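From: K. Durkberg
To: playfood-list
Date: 14 Jan 2018
Subject: Re: Sorting criteria for the food tubs (was: Missing pieces, set 447)

On the list last week, the Aguiar playroom wrote:

> We are redoing the play food storage before the next term and would
> like to hear how others divide it. At present we have one tub for
> "food" and one tub for "dishes". The catalog runs to 189 pieces. The
> food tub is too heavy for the younger children to move and the pie
> slices are always at the bottom.
>
> Two questions. First, do you store by food type (fruit, bread,
> dessert) or by set? Second, does anyone have a cleaning method for
> molded pieces with deep relief? The flat pieces come up fine with a
> cloth. The lattice ones do not.
>
> We also have a number of pieces with no maker's mark and would
> prefer not to throw them out.

Replying to both, second question first, as it affects the answer to the other.

Relief pieces should be washed separately. A cloth rides over the top of the strips and leaves the recesses alone, so whatever has collected there stays. We use a soft toothbrush, lukewarm water and a small amount of dish soap. Brush along the strips in one direction, then along the crossing strips, then work the bristle ends into the gaps. Rinse under the tap with the point of the slice facing down. Stand the piece crust-end up in a rack for the first ten minutes and then lay it on a towel, face down, overnight.

Do not soak. Many molded food pieces are hollow and have a small vent hole somewhere on the underside or the back. If water gets in, it is slow to come out. Before washing, find the hole if there is one and cover it with a bit of tape. If you squeeze the piece and hear water, leave it hole-down on a towel for several days and check the smell before returning it to the tub.

Do not use the dishwasher for anything with a second color. On our older fruit pies the filling color was applied after molding, and the top rack took it off the high spots in August. The crust color was unaffected. We have since hand-washed everything in the dessert group.

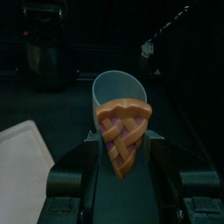 K. Durkberg
List member, toy inventory and repair, Goltelico Toy Library

The lattice slice with the purple filling is a fair test piece for any method you try. The strips cross on the diagonal, there is a thick rolled crust along the wide end, and the filling sits in the gaps between strips. Dirt shows poorly against the purple, particularly in the darker gaps lower down, so inspect it under a desk lamp. The line just under the crust is the other place to check. I run the brush along it twice.

As to storage. We tried food type for two years and gave it up. The categories looked sensible on the label and were ignored by everyone who put things away. Is a pie slice bread or dessert? Both answers were found in practice. Sorting by set was worse, as it depends on people knowing the sets.

What we do now is sort by how the piece is cleaned:

Tub A: smooth pieces, wipe only. Most fruit, eggs, sausages, plain cups and plates.
Tub B: relief pieces, brush. Lattice pies, waffles, corn, anything with a woven or ridged surface.
Tub C: fabric and felt. Laundry bag.
Tub D: anything with a sticker, magnet or hook-and-loop patch. Damp cloth, no immersion.

Each tub is half the height of the old one. A four-year-old can move any of them. Cups go in with the smooth food, which some people on this list will object to, but a cup and a slice of pie are generally taken out together and the separate dish tub was only ever emptied onto the floor.

One caution on cups. Small pieces get pushed into them and are then counted as missing. Turn every cup over before you start a count. When we did this for the set 447 recount, the shortage went from nine pieces to two.

On unmarked pieces: keep them, but give them a number of your own. Ours start at 2539 because that was the next free line in the ledger. Use a paint pen on the underside, two coats, and let it cure for a day before washing. Do not write on the crust edge. It is the part that gets handled and the number will be gone within a month. For slices, measure the length from crust to point and put it in the record. Wedges from different makers rarely close into a full circle together, and the length is the quickest way to tell them apart.

If your unmarked slices are orange-brown with a woven top, compare them with the Zirnevix bakery set before numbering. I have the sheet for that one and can send a scan off list. I do not have the sheet for the earlier version and would like a copy if anyone has kept theirs.

KD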